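Clearing the living room pile, one basin at a time

Every living room has a surface where small things go to retire. Ours is low, light blue and close to the sofa, so it fills up by Thursday no matter what I do on Sunday. My method is dull and it works, which puts it ahead of the three clever ones I tried before it.

Start with a basin. Any plastic basin will do, set on the floor beside the mess. Bags go in first, crumpled as they are. People will tell you to fold plastic bags into little triangles. I did this for one winter and ended up with a drawer of 154 little triangles and no free evenings. 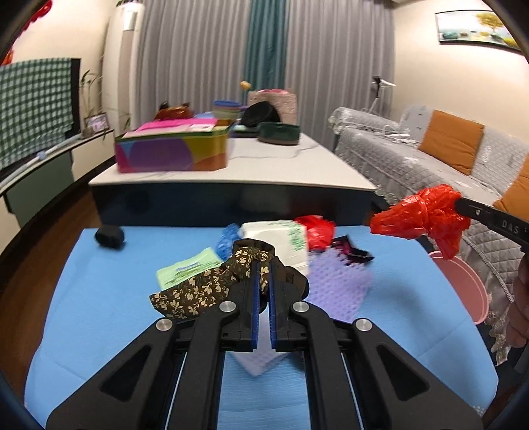

Next come the cloths and socks. Shake out anything bunched up before you decide what it is, as a good scarf and an old duster look much the same in a heap. Socks rolled in pairs can go straight to the bedroom. Single socks get 2 weeks, then they become dusters too.

Tissues stay out. Put them away and somebody will sneeze.

Big tins with lids are fine for storage, but give each one a single job. My friend Vaida Strazds keeps batteries, ribbon and birthday candles in the same tin and has to empty the lot every time there's a cake.
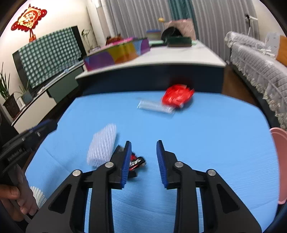
Toys are the last round. Small cars go in a shallow box where they can be seen - a deep one gets tipped over on the floor, usually at bedtime. Keep a few foam fruit sleeves if you like. They slip nicely over glass ornaments when you pack them away, though you don't need 500.

Wipe the surface down with warm water and a drop of dish soap, dry it with one of the retired socks, and carry the basin out of the room before anyone adds to it.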